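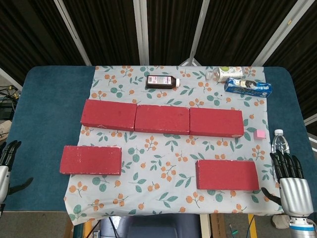
Nollden에 축구를 보러 간 게 아니라 축구장을 보러 갔다고 하면 다들 한 번 더 되묻는다. 경기 없는 7월에, 그것도 하부 리그 구단의 오픈데이라니. 그런데 Tarorer 구단이 여름마다 홈구장 Arain을 통째로 열어 준다는 얘기를 듣고 나서부터는 도저히 가만히 있을 수가 없었다. 주황색 열매 무늬 식탁보 위에 빨간 벽돌 세 개가 끝을 맞대고 가로로 놓여 있으면 내 눈에는 프리킥 수비벽으로밖에 안 보인다. 왼쪽 벽돌이 살짝 비뚤어진 것까지도 꼭 그렇다(벽 맨 끝에 선 선수는 언제나 조금 돌아서 있다!). 그런 사람이 골키퍼가 벽을 세우는 바로 그 자리에 직접 서 볼 수 있다는데 기차표를 안 끊을 수 있겠는가.

아침 8시에 Nollden 역에 내렸다. 역 앞 광장은 작고, 빵집 두 곳과 자전거 거치대, 그리고 구단 색인 초록과 흰색으로 칠한 가로등이 있다. 구장까지는 버스도 다니지만 걷는 쪽을 권하고 싶다. 역 뒤편 육교를 건너면 운하가 나오고, 운하를 따라 내려가다 보면 집들 지붕 사이로 조명탑이 하나씩 올라온다. 나는 이 순간이 정말 좋다. 처음 가 보는 구장의 조명탑이 남의 집 굴뚝 옆으로 불쑥 나타나는 순간. 대도시의 새 구장들은 조명이 지붕 속에 숨어 있어서 이 맛이 없다. Arain의 조명탑은 네 귀퉁이에 서 있는 옛날식이고, 그중 하나는 꼭대기에 새 둥지가 있다. 안내해 준 구단 직원 말로는 시즌 중에도 새가 안 떠난다고 한다.

문은 10시에 열렸다. 줄은 생각보다 길었고, 절반쯤은 유니폼을 입고 있었다. 올해 것보다 오래된 유니폼이 더 많았다. 세탁을 하도 해서 등번호가 갈라진 것, 소매를 잘라 낸 것, 아이에게 물려 입혀서 무릎까지 내려오는 것. 내 앞에 선 가족은 삼대가 같이 왔는데 할아버지가 손자에게 매표소 창구 번호를 설명하고 있었다. 어느 창구가 빨리 줄어드는지, 왜 오른쪽 끝은 서면 안 되는지. 오픈데이는 무료라서 표를 살 일이 없는데도 말이다. 그래도 나는 그 얘기를 끝까지 엿들었고 다음에 경기를 보러 올 때 써먹을 생각이다. 오른쪽 끝은 피할 것.

운하 쪽 본부석

투어는 본부석에서 출발한다. 정원이 2555석인 이 스탠드가 Arain에서 유일하게 지붕 전체를 덮은 관중석이다. 나무 의자가 아직 남아 있는 구역이 있는데 앉으면 삐걱 소리가 제법 크게 난다. 한꺼번에 일어날 때는 어떤 소리가 날까 싶어서 안내 직원에게 물었더니 방문객들에게 다 같이 앉았다 일어나 보라고 시켰다. 해 봤다. 마룻바닥이 울리는 소리와 의자가 접히는 소리가 한 박자 차이로 겹친다. 골이 들어갔을 때 이 소리가 함성보다 먼저 나겠구나 생각하니 소름이 돋았다.

기둥은 있다. 시야를 가리는 기둥이 싫은 사람은 앞줄이나 양 끝을 고르면 된다. 나는 기둥 뒤에도 앉아 봤는데, 한쪽 페널티 지역의 모서리가 가려지는 정도다. 코너킥 때 고개를 왼쪽으로 빼면 다 보인다. 옆 사람과 머리가 부딪칠 수는 있겠다.

본부석 맨 위층에는 중계석과 기자석이 있다. 기자석이라고 해 봐야 긴 책상 하나에 콘센트가 드문드문 박혀 있는 정도인데, 창이 없이 트여 있어서 경기장 냄새가 그대로 올라온다. 갓 깎은 잔디 냄새, 아래층 매점의 양파 볶는 냄새. 책상 밑을 들여다보니 씹던 껌이 지층처럼 쌓여 있었다. 여기서 마감을 한 사람들의 초조함이 고스란히 느껴져서 조금 웃었다.

라커룸과 터널

다음은 라커룸. 원정팀 라커룸부터 보여 준다. 소문대로 좁다. 옷걸이 고리가 어깨너비보다 촘촘하게 박혀 있어서 덩치 큰 수비수 둘이 나란히 앉으면 누군가는 서서 양말을 신어야 할 것이다. 샤워실 타일은 흰색인데 한 줄만 초록색이다. 원정 선수들이 씻으면서까지 Tarorer의 색을 보라는 뜻이냐고 누가 물었고, 직원은 보수할 때 남은 타일이 그것뿐이었다고 대답했다. 나는 첫 번째 설이 더 마음에 든다.

홈 라커룸은 시즌 전 공사가 덜 끝나서 문간에서만 볼 수 있었다. 벤치는 비닐로 덮여 있고 벽 한쪽은 아직 초벌칠만 된 상태였다. 그래도 전술판은 그대로 걸려 있었다. 지워진 화살표 자국이 겹겹이 남아서 무슨 작전이었는지는 알 수 없었지만, 오른쪽 측면에 유난히 자국이 진했다. 지난 시즌 Tarorer 경기를 몇 번이라도 본 사람이라면 고개를 끄덕일 대목이다. 오른쪽으로, 오른쪽으로, 또 오른쪽으로 가는 팀이니까.

그리고 터널. 짧고 어둡고, 천장이 낮고, 끝에서 갑자기 초록이 터진다. 직원이 스피커로 입장 음악을 틀어 줬다. 유치하다고 할 사람도 있겠지만 나는 허리를 펴고 턱을 들고 걸어 나갔다. 앞에 가던 꼬마는 아예 잔디에 손을 짚고 성호까지 그었다. 내가 하고 싶었던 것을 먼저 해 버려서 좀 부러웠다.
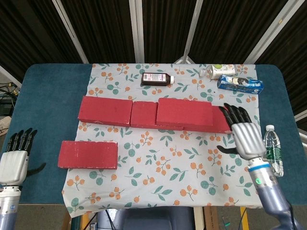

글쓴이: 한도윤
축구장 여행 칼럼 필자, 하부 리그 구장 답사 연재 중

잔디 이야기를 해야겠다. Arain의 잔디는 천연 잔디에 인조 섬유를 심어 보강한 방식이고, 관리는 Zestenus라는 회사가 맡고 있다. 이날은 Zestenus의 기술자들이 나와서 터치라인 옆에 작업대를 차려 놓고 뿌리를 통째로 떠낸 잔디 기둥을 보여 줬다. 손가락으로 눌러 봐도 된다고 해서 눌러 봤다. 위는 폭신한데 아래로 갈수록 단단하고, 맨 밑은 모래가 대부분이다. 비가 와도 물이 고이지 않게 하려면 이 모래층이 생명이라고 했다. 예전 Arain은 가을만 되면 북쪽 골문 앞이 논이 되는 걸로 악명이 높았다. 공이 물웅덩이에 딱 멈춰 서는 바람에 공격수가 혼자 골문을 지나쳐 달려가 버린 경기도 있었다고, 옆에서 듣던 아저씨가 손짓 발짓을 섞어 가며 재현해 줬다.

잔디 깎는 기계도 몰아 볼 수 있었다. 물론 경기장 안은 아니고 보조구장 한 귀퉁이다. 똑바로 가는 게 이렇게 어려운 줄 몰랐다! 텔레비전에서 보는 그 줄무늬는 잔디가 눕는 방향이 번갈아 바뀌면서 생기는 건데, 내가 만든 줄은 중간에서 완만하게 휘어 버렸다. 기술자가 뒤에서 조용히 한 번 더 밀어 주셨다. 죄송하고 감사했다.

골문 앞에 서는 체험은 남쪽 골대에서 했다. 순서를 기다리는 동안 프리킥용 모형 벽이 차례로 세워졌다. 골라인에 서서 벽 너머를 보면 공이 안 보인다. 정말로 안 보인다. 관중석에서는 왜 저걸 못 막느냐고 쉽게 소리쳤는데, 골키퍼 입장에서는 공이 벽 위로 올라온 다음에야 비로소 시작되는 일이었다. 유소년 코치가 차 준 공은 장난처럼 살살 넘어왔는데도 나는 반대쪽으로 첫발을 뗐다. 벽을 한 걸음 옆으로 옮겨 달라고 부탁하고 다시 서 봤더니 공은 보이는데 이번에는 가까운 쪽 골대가 휑하게 비었다. 왜 골키퍼들이 기둥을 붙잡고 그렇게 고래고래 소리를 지르는지 이제야 알겠다. 한 걸음이 이렇게 크다. 앞으로 나는 프리킥 실점에 훨씬 너그러운 사람이 될 것 같다. 적어도 8월까지는.

창고 같은 박물관

구단 박물관은 서쪽 골대 뒤편, 예전에 장비 창고로 쓰던 건물에 있다. 골대가 남북으로 놓여 있는데 웬 서쪽이냐고 하실 분이 있을 텐데, 여기서 서쪽 골대란 보조구장의 골대를 말한다. 나도 처음에 헤맸다. 표지판이 없으니 보조구장 울타리를 따라 끝까지 걸어가면 된다.

안은 어둑하고 천장까지 물건이 차 있다. 우승컵은 많지 않다. 대신 경기 프로그램이 엄청나다. 초창기의 한 장짜리 등사물부터 컬러 책자까지 쭉 꽂혀 있고, 광고만 훑어봐도 이 동네 가게들의 역사가 보인다. 정육점이 사진관이 되고 사진관이 휴대전화 가게가 되는 과정이 뒤표지에 다 있다. 내가 제일 오래 들여다본 건 Arain 개장 경기의 입장 기록부다. 펜으로 또박또박 적은 관중 수는 2199명. 마지막 9 위에 고친 흔적이 있다. 원래 무엇이라고 썼는지는 아무리 봐도 모르겠고, 뒤늦게 담을 넘어 들어온 사람이라도 있었던 건지 혼자 한참 상상했다.

낡은 가죽 공도 만져 볼 수 있다. 물을 먹이지 않은 상태인데도 꽤 묵직해서 이걸 머리로 받았을 선수들이 새삼 대단해 보인다. 옆에는 축구화가 연대순으로 놓여 있는데, 발목을 덮는 장화 같은 것에서 점점 낮아지다가 최근에 다시 발목이 올라오는 게 재미있다. 돌고 도는 모양이다.

박물관 한쪽에는 방문객이 기억나는 경기를 적어 붙이는 벽이 있다. 승격한 날 이야기가 많을 줄 알았는데 진 경기 이야기가 훨씬 많았다. 폭우로 중단됐다가 재개된 경기, 돌아오는 버스가 고장 난 원정 경기, 처음으로 아빠 없이 본 경기. 나도 한 장 쓸까 하다가 아직 여기서 경기를 본 적이 없다는 게 생각나서 펜을 내려놨다. 꼭 다시 와서 써야지.

먹은 것, 산 것

점심은 운하 쪽 매점에서 양파를 듬뿍 올린 소시지 빵을 먹었다. 평소 경기일 메뉴를 그대로 판다고 해서 일부러 구장 밖 식당에 안 갔는데 잘한 선택이었다. 겨자가 맵다. 정말 맵다. 감자튀김은 평범하고, 차는 진하고 뜨겁다. 겨울 경기에 딱 맞는 차다. 7월 한낮에 마시기에는 좀 용감한 차였고, 그래도 두 잔을 마셨다.

구단 상점에서는 선착순 1000명에게 지난 시즌 일정표 포스터를 나눠 줬다. 점심을 먹고 갔는데도 받을 수 있었으니 서두를 필요는 없다. 결과가 전부 인쇄되어 있어서 무승부가 얼마나 많았는지 한눈에 들어온다(많았다). 초록색 목도리도 하나 샀다. 집에 목도리가 이미 서랍 하나를 넘치는데, 이 초록은 없는 초록이었다.

가실 분들을 위해 몇 가지 적어 둔다. 투어는 오전 첫 조가 가장 여유롭고, 점심 이후에는 라커룸 앞에서 꽤 기다려야 한다. 체험을 하려면 밑창이 평평한 운동화를 신고 가야 잔디에 들여보내 준다. 구두를 신고 온 분이 터치라인 밖에서 구경만 하는 걸 봤다. 유모차는 본부석 아래층까지 들어갈 수 있고 위층은 계단뿐이다. 박물관은 현금만 받는 모금함이 있으니 동전을 조금 챙겨 가시길. 화장실은 본부석 것보다 보조구장 쪽이 훨씬 깨끗하고 줄도 없다.

문을 닫는 오후 4시까지 있었다. 마지막에는 잔디밭 가장자리에 앉아 아이들이 남쪽 골대에 공을 차 넣는 걸 구경했는데, 한 아이가 골을 넣고 코너 깃발까지 전력 질주해서 무릎으로 미끄러졌다. 반바지에 긴 풀물이 들었고 관중석에 남아 있던 어른들이 다 같이 일어나 박수를 쳤다. 나무 의자가 또 한꺼번에 삐걱거렸다.

돌아가는 기차에서 새 시즌 일정을 찾아봤다. Tarorer의 홈 개막전 다음 날이 하필 일찍 일어나야 하는 날인데, 막차 시간을 보니 후반 추가시간만 길지 않으면 탈 수 있다. 다음 답사지는 아직 정하지 못했다. 조명탑이 네 귀퉁이에 서 있는 구장을 아는 분은 댓글로 알려 주시면 좋겠다.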